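How to Wash and Dry a Dark Red Cotton T-Shirt Without Ruining Everything Else

Red and burgundy cotton loses more dye than almost any other color, and most of it comes out in the first few washes. These steps work for T-shirts, cotton sweatshirts and most knit tops. Check the care label first. If it says dry clean only, stop there.

What you need

A sink or a bucket
A mild liquid detergent with no bleach or brightener (I use Lavari, the unscented one)
An old white washcloth
A mesh wash bag
A drying rack or a clean, flat surface

Step 1. Test for loose dye

Wet a corner of the white washcloth and press it on an inside seam for a minute. If the cloth comes away pink, the shirt needs to be washed alone. If it stays white, you can put it in with other darks, but still keep it away from towels. Lint from towels sticks to dark knits and is hard to get off.

Step 2. Soak it once before the first wash

Fill the sink with cold water, turn the shirt inside out and push it under. Leave it for half an hour. The water will probably turn pink. Drain it, refill and repeat until the water is close to clear. Two or three rounds is normal for a new shirt.

You will see advice to add salt or vinegar to set the dye. Neither one does much for modern cotton dyes. I have tried both and gone back to plain water. If you want extra insurance, add a color catcher sheet to the wash.

Step 3. Wash on cold

Keep the shirt inside out, close any zippers or snaps, and put it in the mesh bag. Pick the cold gentle cycle. If your washer lets you set the spin speed, choose 600. A faster spin gets more water out but presses hard creases into the fabric, and those take a long time to iron out of a heavy knit.

For a single shirt, a tablespoon of detergent is plenty. Too much leaves pale streaks that look like fading.

Washing by hand works too. Squeeze the suds through the cloth for a couple of minutes and rinse in cold water until the bubbles are gone. Do not wring it. Roll it in a dry towel and press down with your hands.

Step 4. Take it out right away

Dye can move from one part of a damp shirt to another, so a shirt with white trim should never sit in the washer. Set a timer on your phone if you tend to forget.

Step 5. Open it out flat

Find the hem and pull the body straight, then bring the sleeves out to the sides. Smooth from the middle toward the edges with your palm. Pull the side seams gently if they have twisted.
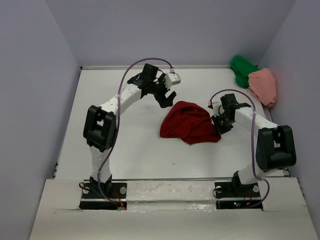
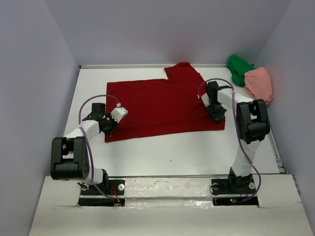
Step 6. Dry it out of the sun

Direct sun fades red faster than it fades blue or black. Dry the shirt indoors or in the shade, and flip it over once the top side feels dry. A medium-weight cotton shirt will usually be ready by the next morning.

If you have to use a dryer, use low heat and take the shirt out while the seams are still slightly damp.

Step 7. Fold and store

Make sure the shirt is fully dry before it goes in a drawer. Keep it inside out for the first few washes, and repeat the washcloth test before you mix it with lighter colors.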